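Cikelham opens its chores notebook: can a machine wipe a whiteboard yet?

June
By the Cikelham workshop desk

Cikelham is releasing the first part of its chores notebook this month, and I get to be the one who tells you about it. I've worked at Cikelham long enough to have sat through a lot of announcements in which a robot is going to do your dishes by Christmas. This release is a smaller thing, and I like it a lot more. It's a plain record of 796 attempts at ordinary jobs around a house and a shop floor, with the bad attempts left in.

The notebook came out of a question our customers kept asking. We sell shelving, bins and work benches to small shops, and the people who run those shops want to know whether a machine can take over the boring end of the day yet. Sweeping up, putting the tape guns back, wiping down the order board. They weren't asking for a humanoid butler. They wanted to know if they could go home at a decent hour!

So we teamed up with Onlow, who handle the arms and the software, and with Kazmi, a packing and repair shop that let us write down what its closing routine really looks like (I had a whole page on labels before I'd even gotten to the broom). Then we took the jobs one at a time and tried them, over and over, writing down what happened in words a shop manager could use.

The short answer is "some of it, if you're patient." The longer answer is in the notebook, but here's how I'd put it to a friend.

Picking up one known thing from one known spot is in decent shape. If the scissors are always in the same tray, the arm gets to the scissors. Move the tray over by the width of your hand and you're still mostly fine. Put a rag on top of the scissors and now you have an afternoon's entertainment. The notebook has a long run of entries about rags, and I'd read those first if you're thinking of spending money.

Folding is slow. We tried shop towels and aprons, and the towels did better, being square and not having strings. I can fold an apron while talking on the phone and looking for my keys. The arm can't, and the strings are still winning.

Wiping is the one I argue about at lunch. It sounds like the easiest job in the building - hold something soft, press, move it back and forth. But there's a lot tucked into "press." Lean too lightly and you glide over the mess and leave it sitting there. Lean too hard and you're shoving whatever you're wiping across the bench. People feel their way through that without thinking, and you can watch a six-year-old do it with a kitchen sponge. A machine has to be shown, and then shown again on a different surface.

We spent the most time on the dry-erase board, partly on Kazmi's say-so. The order board gets written on all day and cleared at night, and forgetting to clear it causes more trouble than you'd think. Old orders get packed again. Somebody drives across town with a box that's already been delivered. It takes a person a minute at most, but it's a minute at the end of a long day, and that's when it gets skipped.
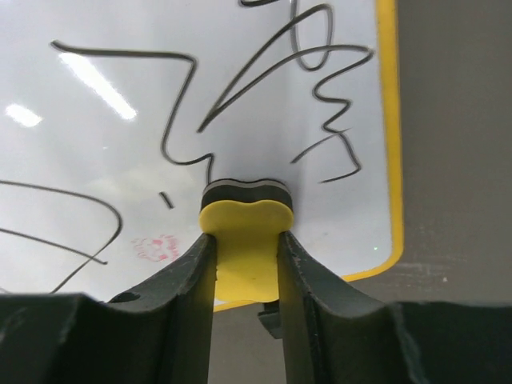 Eraser against the board, with plenty of black marker still to go.

The rule we settled on for scoring the board was simple, and I'll own up to pushing for it. A board counts as clean when a person walking past could write on it without wiping it again first. Faint gray smears count against you. So does a leftover bit of color that everybody's been ignoring. Onlow wanted a score with decimals in it, and there is one, in the back of the notebook, for those who enjoy that sort of thing.

Scribbles are a fair test, by the way, and better than neat handwriting. Neat handwriting comes in rows and you can wipe in rows. A scribble wanders off to wherever it likes, and the arm has to go after it.

Would I buy one today to clear my own board? No, I'd pick up the eraser. Would I tell a shop with 10 benches and a closing list as long as my arm to keep an eye on this? Yes, I would, and I'd tell them to begin with the jobs where a half-finished result does no harm. A board that's mostly clean is a small annoyance. A mostly stacked pile of glass jars is another matter, and we haven't tried jars.

The notebook is free to shops and schools, and it comes in 2 parts. Part one covers picking up, folding and wiping. Part two will cover sweeping and putting away, and it'll go out under the name Grilovon, the title we've given the whole shared project with Onlow and Kazmi. Part two will have entries from kitchens too, so if you've got a chore at home you think would stump a machine, send it over. I'm already fond of the suggestion about fitted sheets.

Copies of part one can be requested from the Cikelham workshop desk. Shops that would like to add their own closing list to part two can ask for the entry sheet at the same time - it's a single page, and pencil is fine.

Contact: Cikelham workshop desk | Copyright Cikelham. All rights reserved. | Back to top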